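Support > Bedroom > Panberg Bed > Making the Bed

Search the manual Enter a product or part number Go

Section 3: Making up the Panberg for the first time

I wrote this section after making up more Panbergs than I care to remember, so it's a bit longer than the card in the box. If you've already bolted the frame together (Section 2), you're ready to start. If the headboard still wobbles, go back and snug it up now, while there's no bedding in your way!

Before you start

Take everything out of the Wastalero bedding bag and pull off the pins and cardboard. You should have one fitted sheet and one dark top cover. Pillowcases come in their own bag, and I save those for last (they only end up on the floor otherwise).

Clear the mattress first. I mean phones, chargers, remotes, the scissors you opened the bag with. I once made a whole bed over a pair of scissors and had to strip it again.

CAUTION: Never use a blade to open the bedding bag while it's lying on the mattress. The Stasel warranty doesn't cover cuts in the mattress fabric, and I've had to break that to people more than once.

Fitting the sheet

1. Find the label on the fitted sheet. It goes at the foot end, on the left.

2. Hook the two head corners first. The headboard is padded, so you can slide your hand flat down between it and the mattress without scraping your knuckles.

3. Walk to the foot end and pull the last corners down. They'll feel too tight. Keep pulling - the elastic gives more than you'd think, and a new sheet is always stubborn.

4. Run your palms from the middle out to the sides. Small ripples are fine, they go away after the first night.

NOTE: If a corner keeps popping off, you've probably got the sheet turned sideways. Take it off and start over from step 1. The mattress is nearly square, so this happens to everybody, me included.

Spreading the cover

5. Drop the cover in a heap on the middle of the bed. Don't try to unfold it in the air like they do in commercials. It's wider than your arms and you'll just knock a lamp over.

6. Feel around the heap for an edge. Once you have one, follow it along with your fingers until you come to a corner.

7. Pinch the fabric near the corner, lift it a little, and draw it toward the head end. Stop about a hand's width short of the headboard.

8. Go back for the next corner and do the same on the other side. If the middle is still bunched up, pinch it at the highest point, lift, and give it a gentle shake so the folds fall open.

9. Pull the foot end straight last and let the extra hang over the side.

NOTE: Dark covers show lint badly. I wash mine alone the first time, inside out, and keep the lint roller in the nightstand. Also, the navy dye can come off on a damp sheet, so let the fitted sheet dry all the way before the cover goes on (ask me how I know).

CAUTION: Don't drag the cover by its hem. Those stitches aren't made for pulling, and Wastalero will send you a new cover only if the hem was faulty to begin with.

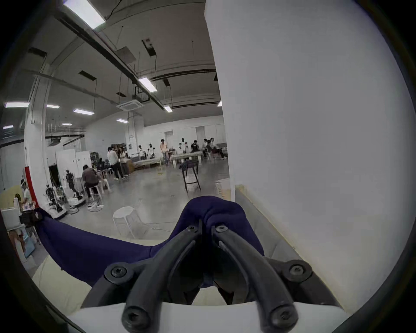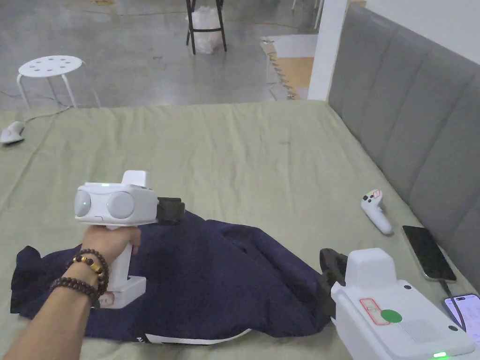
Dark cover still in a heap, steps 6 to 8.

If you ordered the Siriwan throw, it goes on after step 9, folded in half across the foot end. Washing and storage are in Section 4.

Contact Stasel Support | Copyright Stasel | Page updated 7/22/26 | Back to top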